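Our building at Jullwood is getting its first automated line, and I've been asked so many times what that's like from the inside that I'm going to try to answer in one go. Long thread, get a drink.

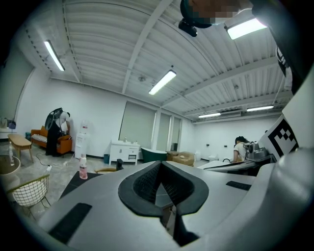 1/ The background

I work for Vunville, in the home-goods side of the business. We stage rooms, we handle the stock that goes in them, and we put it all back again. Sofas, chairs, lamps, bottles, cushions, the lot. I've been doing it for nine years and my knees would like you to know that.

2/

Back in the spring we were told that Dasomska would be helping us bring in automation, starting with the picking and putting away of small items. There was a very long silence in the break room after that meeting. Somebody ate an entire sleeve of crackers without offering them to anyone, and on our shift that's a sign of real distress.

3/ What we were afraid of

Jobs, obviously. I won't pretend we were thinking about anything loftier. We have people who have been here longer than I have, and people who moved across the state for this work, and every one of us went home and did the math at the kitchen table.

4/

What we got was a written promise of no layoffs through the first phase, and a list of which tasks would change and when. I'd have liked the promise to run longer. I said so in the meeting and I'll say it again here, because I think they read these (hello!).

5/ What's been learned from us

This part surprised me. A good deal of the early work has been about how people handle ordinary objects. How you take hold of a bottle when there's a cup next to it. How you pick up a cushion. I've been putting cushions on sofas for most of my working life and had never once thought about where my thumb goes.

6/

You get self-conscious at first. I spent my first morning moving like I was defusing something. By the afternoon I'd forgotten about it and was humming, so apologies to whoever had to listen.

7/ The numbers, for those who like them

Our stockroom carries 2697 different small items. The first phase covers 725 of them, mostly boxes and bottles with sensible shapes. Anything floppy, woven, wired or oddly balanced stays with us for now, and having wrestled with our lampshades I can see why.

8/ What has changed already

The walking. Oh, the walking! A trial version of the new putaway system has been running in the stockroom, which we've nicknamed Falcão after the project name on the paperwork, and it brings the small stuff up to the front in totes. I used to go back and forth to those shelves all day long. Now I mostly don't, and I've started sleeping through the night again.

9/

The talking has changed too, and I'm less happy about that. The long trip to the back shelves was where you ran into people. You'd hear whose kid had made the team and who was thinking of leaving. With the totes coming to us we stay put, and there were whole mornings in the first month when I hardly said a word to anyone.

10/

So we asked for the breaks to be lined up again, so both crews stop at the same time. It took a few weeks of asking, but we got it. If your workplace is heading the same way, ask for that early. It costs them very little and it made more difference to me than the new chairs did (the chairs are nice, though).

11/ Training

Everyone on the floor was offered 80 hours of paid training, spread over the season. I figured it would be slides. There were slides. But there was also a lot of hands-on time learning what to do when a tote jams, how to clear it safely, and who has the authority to stop the whole thing. The answer to that last one is any of us, with no permission needed, and I made them say it twice.

12/

A few of my coworkers have moved over to looking after the system full time, with a raise. A few others tried it and came back because they missed the rooms. I stayed with the rooms. I like it when a corner comes together, and I'm stubborn about where a chair goes.

13/ What I still don't know

What happens after phase one. Whether the pay scale will keep up with what we're being asked to know. Whether new people coming in will get the same training we did, or a shorter version. We've put all three questions in writing and are supposed to hear back in November.

14/

I'm not against any of this, and my knees are positively in favor. I'd just like the people who do the work to be in the room while it's being decided, and so far we've had to knock on the door a bit.

15/

Replies are open. If your floor has been through this already I'd love to hear how your second year went, especially the pay side of it. I'm back on at 6 a.m., so I'll be reading them over my lunch.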